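ORNEVPORT – Rolstead has opened a comparison trial of two-finger grippers at its Ornevport test room, the company announced Friday. The trial sets the gripper now supplied with Rolstead's two-arm station against a new design from Czarnecka, using phone packing as the benchmark task.
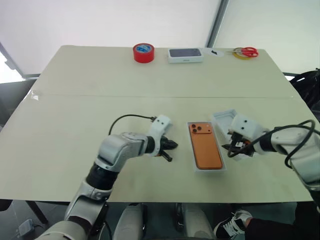 Czarnecka and Rolstead agreed on the test plan in July. Each gripper design will complete 457 packing cycles over 30 working days, with fingertips inspected every 60 cycles. Smartphone packaging was chosen for its close fits and smooth surfaces. In the task, one arm attends to the open white tray that holds the phone, and the other handles a matching white part. Operators record dropped items, surface marks and cycle time.

"Our customers ask how a gripper behaves on the parts they ship," said Halima Obi, director of applications at Rolstead. "We intend to answer with results from one task, run under one set of rules."

The trial also compares views from a camera at the head of the station with those from a small camera at the wrist. Controller settings will remain fixed throughout.
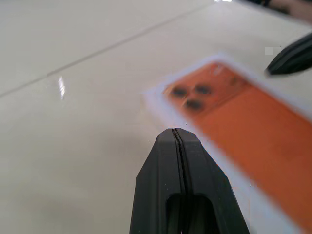 Wrist camera view of an orange smartphone and two black gripper fingers.

Min-kyu Yoon, test engineer at Czarnecka, will oversee fingertip inspection. Results will be supplied to customers of both companies on request.

Media contact: Emlyn Jenkins, Rolstead Communications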